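**Gripper Comparison Checklist – Footwear Pick and Place**

Site: Rarnstead test room
Grippers under comparison: Totlow two-finger (Unit A), Palumbo two-finger (Unit B)
Controller: Stulska, same settings file for both units
Inspector: Ayanda Buthelezi
Second reader: Kwok-wai Yu

Mark each item P (pass), F (fail) or C (pass with comment). An item marked F must be cleared by the inspector before the arm is powered again.

**1. Before power-up**

- [P] Emergency stop tested from both operator positions.
- [P] Mounting bolts tightened and paint-marked.
- [C] Finger pads clean and seated. *Unit B: left pad has a small nick at the base. Accepted for this trial; replace before the June series.*
- [C] Cable slack checked through full wrist travel. *Unit A: slack is excessive at full rotation. Fit one more clip at the forearm.*

**2. Cameras**

- [P] Wrist camera bracket secure, lens wiped.
- [P] Head camera view includes the shoe rack and the floor in front of it.
- [C] Clocks matched between cameras. *The wrist camera was 200 ms behind on first check. Corrected and rechecked by W. Kuo.*

**3. Motion and grip**

- [P] Speed limit active in the controller.
- [P] Grip force limit set to the same value for both units.
- [F] Unit B stops on loss of grip signal. *The arm continued to the next waypoint. Cleared after a controller restart and 8 repeat tests – see log entry 892.*
- [C] Fingers open fully before approach. *Unit A opens more slowly. Add a wait step to the approach routine.*

**4. Work area**

- [P] Paper stuffing kept in the slip-ons so that the collars hold their shape.
- [C] Loose laces kept clear of the finger joints. *Lace-up shoes require closer supervision than slip-ons. The operator shall remain within reach of the stop button.*
- [C] Floor markings legible. *Grid lines may be used as a rough placement guide only, and not for measurement.*

**5. Release**

Both units are released for supervised trials. Item 7 of the standing instructions (no hands inside the arm's reach while powered) remains in force – no exceptions.
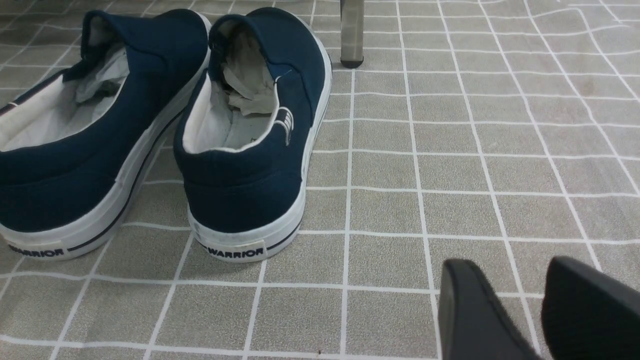
Navy slip-ons, in both views
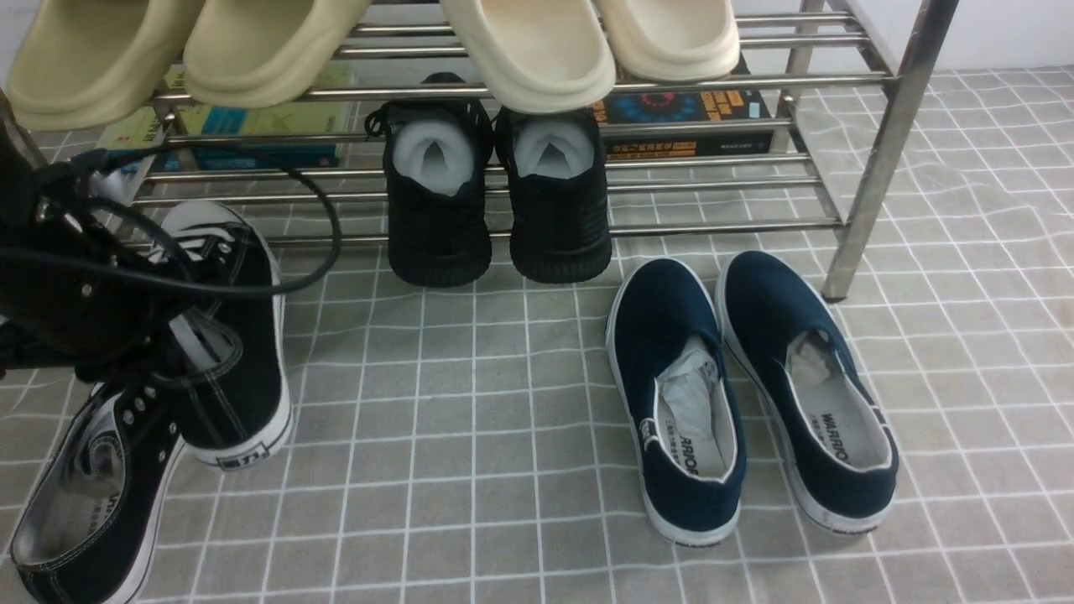

*Prepared by Ayanda Buthelezi. Read and agreed by Kwok-wai Yu, 2nd May.*

Copies of this checklist are to be kept with the controller log. Comments on the cable clip and the finger pad should be sent to Negin Ghorbani, who holds the spare parts list. Requests to change the force limit must be made in writing to Feng-yi Tam and may not be applied during a trial.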